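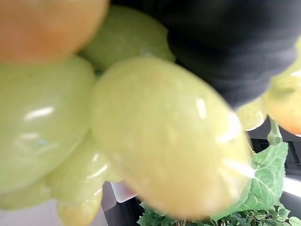 January 30, 2024. Drove out to Climside for the open day at Arkach. It took longer than I wanted because of the bridge work, and I paid 5 dollars to park. The building went up in 1980 and used to be a cannery. Ilona Sárközi met us at the door, gave out badges and took the first group of 12 straight through to the picking demonstration. They practice on artificial fruit all winter. The grapes are shiny, green and yellow going to orange on some of them, and I would have taken them for real if it weren't for the plastic stem. The black gripper comes down from above with a rounded tip, and there is a small camera up near the wrist. We got to look at the view from it, right up against the bunch, with glare on the big grape in the middle. I asked about the glare and Ilona said it is a nuisance with real fruit too.

Enikő Pálfi did the talk after. She covered the Erdem trial from October, which was in a greenhouse. They logged 362 attempts there and she is still going through them. Too many slides. She was good on questions, though, and did not pretend the thing is ready to sell. A man from Skoton kept asking about price and she kept telling him there isn't one yet.

Coffee and a ham roll in the hall. Picked up the folder with the floor plan and the contact sheet. I need to write to Ilona about bringing the second-year students before spring break, and ask if they can take two groups on the same morning.

Home by six. Left my gloves there, I think on the chair by the coats.

3 Comments
Share 7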